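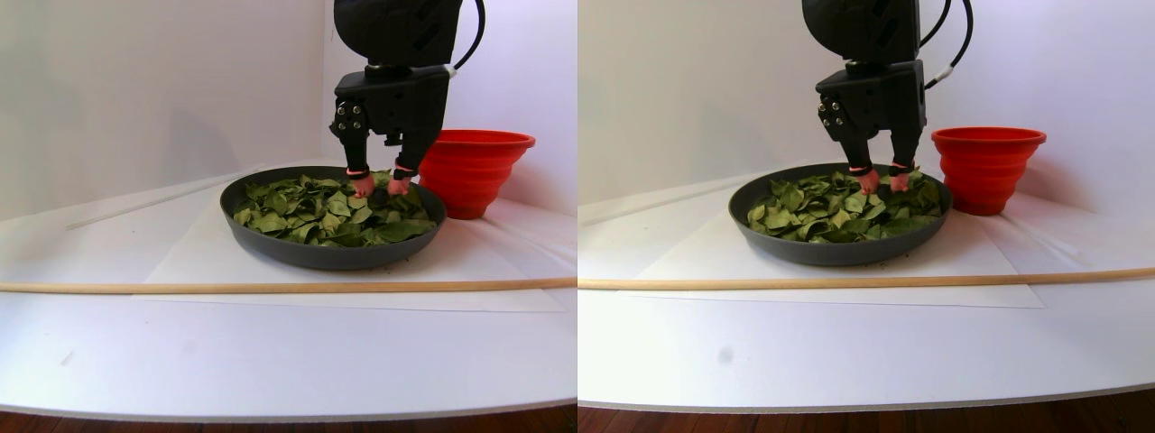
Elport_lee escribió:
Yo no empezaría por los cuentos. Quien no conoce Tromutance no puede entender por qué el relato del faro es tan triste.

sistut46 escribió:
No estoy de acuerdo. Leí "Cuentos de Sistutthorpe" antes que las novelas y entendí casi todo. Solamente dos de los nueve relatos dependen de la trilogía. Perdón por mi español, todavía lo estudio.

Elport_lee escribió:
¿Cuáles dos? Para mí son cuatro, como mínimo. El de la molinera cuenta el final del segundo tomo.

sistut46 escribió:
El del faro y el último. La molinera nombra la guerra, es verdad, pero no dice quién la gana. He vuelto a mirar la página para estar seguro. 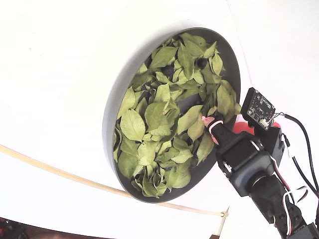 Hojas secas en una bandeja oscura.

gamage_lector escribió:
¿Alguien tiene la edición de Gamage en tapa dura? Quiero saber si trae el mapa. La mía es de bolsillo y le falta también el prólogo.

sistut46 escribió:
Sí, trae el mapa, pero en blanco y negro y muy pequeño. El prólogo tiene seis páginas y yo lo dejaría para después de la lectura.

Elport_lee escribió:
En eso sí coincidimos. Sobre la molinera sigo pensando lo mismo: si uno sabe que ella vuelve a casa, el asedio pierde mucha tensión.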